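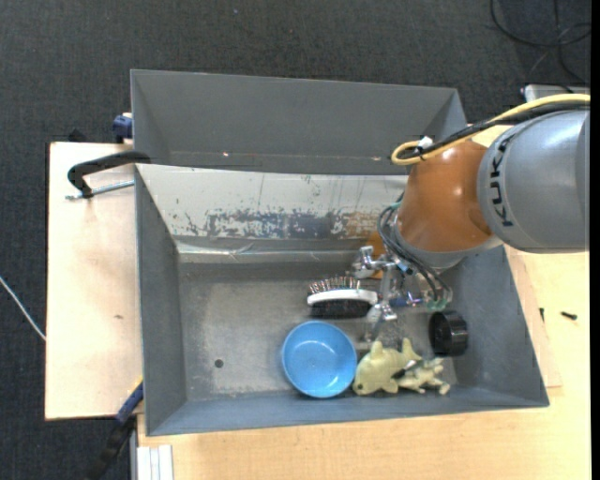

Keskinen wrote back after the March report that a scratched bin still holds parts, and asked why anyone should pay to fix one.

Projects > Dallwood > Bin Upkeep > Progress Reports

Filed under: Equipment and Storage

2025-10-02

It's a fair question, and I'm less sure of the answer than I was in March. The grant was written on the idea that refinishing the big gray metal bins would cost less than replacing them. So far we have spent $1,240 and I can't show that it does.

The front bin is the one to look at. The pale panel on the sloping back wall is heavily scratched, and the paint along its lower part is flaking. Blue-gray shows through on the left and in the middle, and it goes brownish toward the right. I have seen the brownish part called rust in two separate emails. It may be. Until somebody scrapes it and looks, I'd ask that we stop writing it down as rust, since "rust" moves the job into a different price bracket with Zellitz.

The strip on the ledge at the base of that wall is slightly wrinkled. I don't like it, but I have no evidence that it hurts anything. The original plan listed new strips for every bin. I have taken them off the list for now and would want a reason to put them back.

The bin behind it has smooth walls inside, tapering toward the bottom. Zener's note treats that as proof that the smooth finish lasts longer. I don't accept this yet. Our records don't say how much each bin was used, or what was dropped in it, and a bin that gets less work will look better whatever it's coated with. The note also compares one bin with one other bin, which would not convince me if I were the one paying.

What got done this period:

Loose flakes were cleared from the floors of the bins at the Dallwood site before each refill. A use log was started for both bins, 12 weeks late. Zellitz quoted for stripping and recoating one wall, and the quote leaves out pickup and return. I have asked for it again with those included.

What did not get done:

The test coating. Zener offered to supply it, then changed the product, and the new data sheet covers flat shelving only. A sloping wall that has parts sliding down it is another matter — I'd rather wait than coat it twice.

Money: $400 is left in this year's line. My proposal is to spend it on recoating the one bad wall and nothing else, then keep the use log going on both bins until the next report. If the new paint is flaking again by then, we should price replacements and stop talking about upkeep. If it holds, Keskinen's question is still open, but we'd at least have a cost per wall to set against a new bin.

I am not asking for more funds at this point. The revised Zellitz quote will be forwarded when it comes in.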